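**Cahier d'atelier – pince à main, version Rulia**

23 nov. 2022

Repris le montage des doigts après l'échec de la semaine passée. Les deux doigts noirs courbes sont remontés sur le socle blanc, vis de bout resserrées au frein filet faible. Jeu latéral mesuré à la pointe : 7 dixièmes, trop pour du textile fin, acceptable pour un tissu plié. Le script d'enregistrement (Vallow) tourne sans perte de trames depuis la mise à jour.

Essai sur le lit, drap-housse vert pâle en place, tissu bleu posé plié à gauche. Approche à vide d'abord, doigts fermés, pour vérifier que les pointes se rejoignent bien dans l'axe.

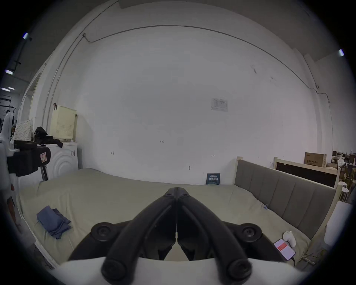 Offset de fermeture corrigé dans le fichier de config : passage de 1260 à 1250 pas. Ne pas toucher à l'autre valeur, elle sert au calage du zéro et le script la relit au démarrage. Ressort côté gauche un peu plus mou que le droit ; à remplacer quand la commande Ansari arrive (délai annoncé : décembre).

Deuxième série, saisie par le bord et levée du pli. Consignes que je me fixe :

- prise à 10 mm du bord, pas plus ;
- levée lente, arrêt dès que le tissu forme une pointe ;
- le coin opposé reste tenu pendant toute la levée.

Le dernier point est celui qui coince. Sans retenue, tout le tissu suit et on ne mesure plus rien. Avec retenue, la nappe fait une poche entre les deux points de prise et la charge à la pointe monte. Seuil d'alerte mis à 100 dans le script, en unités brutes – conversion en newtons à faire.
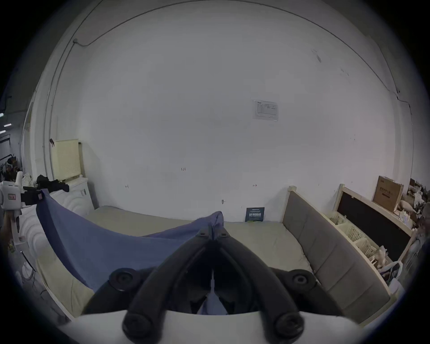

Cahier n° 7

Reste à faire : patins en silicone Sornari à coller sur les faces internes, essai avec et sans, même tissu. Revoir aussi la forme en V des plaques, l'angle me paraît trop ouvert pour une seule épaisseur. Imprimer une paire plus fermée avant de toucher au ressort.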